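Trucos de taller: lo que aprendí cuando el robot se me enganchó con un cable

Lunes, 1 de febrero de 2021

Hoy no toca quitar manchas ni afilar cuchillos, que ya me lo habéis pedido tres veces por correo y prometo que llegará. Hoy toca cables, porque el jueves me llevé un buen susto y todavía estoy con el cuerpo revuelto.

Os pongo en situación. Desde mayo comparto el piso de trabajo con Zuleica Guerra, que programa el humanoide del proyecto Emier mientras yo arreglo muebles y escribo estas cosas. Estaba el robot haciendo su rutina de ir hasta el escritorio, yo en el pasillo con un café, y de repente oigo a Zuleica gritar «¡para, para, para!». Un giro de más, el cable que arrastraba por el suelo se le metió detrás del talón y al siguiente paso se fue de lado. No llegó a caer porque ella le dio a la parada de emergencia y lo agarró por la espalda, cosa que NO hay que hacer (luego os cuento por qué). Balance: un conector arrancado, una regleta volando y un moratón precioso en mi espinilla, que fui corriendo a ayudar y tropecé con el mismo cable. Muy digno todo.

Total, que el sábado nos pusimos a repensar el cuarto y he sacado unos cuantos consejos que valen igual si tenéis un robot, una sierra de mesa o un aspirador de esos que se comen los cordones de las cortinas.

Primero, los cables por arriba. Todo lo que pueda ir por encima de la cabeza, que vaya por encima, y en un solo mazo. Nosotros usamos tiras de velcro de las anchas, nada de bridas de plástico, que el día que hay que cambiar un cable acabas cortando dos. Dejad algo de holgura, pero que no haga barriga: si al girar la máquina el mazo le roza el hombro, sobra cable.

Segundo, el que va por el suelo, siempre por detrás y por un solo lado. Esa fue nuestra metedura de pata, la nuestra y la de cualquiera que haya pasado la aspiradora por un salón. Antes de cada prueba miro por dónde sale el cable negro y hago yo a pie el recorrido del robot. Parece una tontería, y a Zuleica le da la risa, pero el otro día pillé así una vuelta que ninguna de las dos habíamos visto. 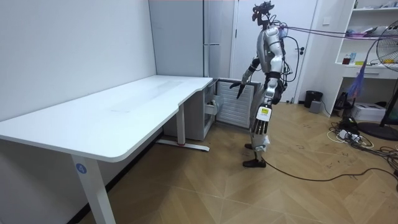
El robot junto al escritorio, con el mazo por alto y el cable negro por el suelo, hacia la derecha.

Tercero, y aquí me pongo colorada: las regletas. La maraña de cables blancos y negros que tenemos junto a la estantería es mi tarea pendiente. Lo suyo es atornillar la regleta a la pared o a la parte baja de un mueble, y si no se puede, meterla en una caja con un par de agujeros. He pedido una de la marca Stumen que me costó 18 euros y está tardando lo que no está escrito. Cuando llegue os cuento si los agujeros dan para enchufes gordos.

Cuarto, los cajones cerrados. Un cajón a medio abrir es una trampa para rodillas, manos y dedos mecánicos. Yo los dejo abiertos sin darme cuenta, es superior a mis fuerzas, así que voy a probar con unos imanes pequeños por dentro, que es lo que uso en la cocina y va de maravilla.

Quinto, la parada de emergencia en la mano, ni en la mesa ni en el bolsillo. Y si la máquina se cae, ¡se deja caer! Nos lo repitió por teléfono Welington Evangelista, el técnico del taller Fagundes, que es quien nos va a cambiar el conector. Las articulaciones pellizcan, el cacharro pesa más de lo que parece y un dedo no se pide de repuesto. Zuleica dice que lo sabía de sobra y que le salió el instinto de madre.

Y una cosilla para el suelo, que me preguntáis mucho por las marcas oscuras en la tarima. Goma de borrar blanca, de las del cole, frotando suave en el sentido de la veta, y después un paño apenas húmedo. Con las de suela suele bastar. Si se resisten, una gota de jabón neutro, y secar enseguida para que no entre agua en las juntas, sobre todo si la tenéis en espiga como nosotras.

Si alguien ha probado los pasacables de goma de Grinberg, los que se pegan al suelo, que me lo deje en los comentarios. Me da miedo que al despegarlos se lleven el barniz.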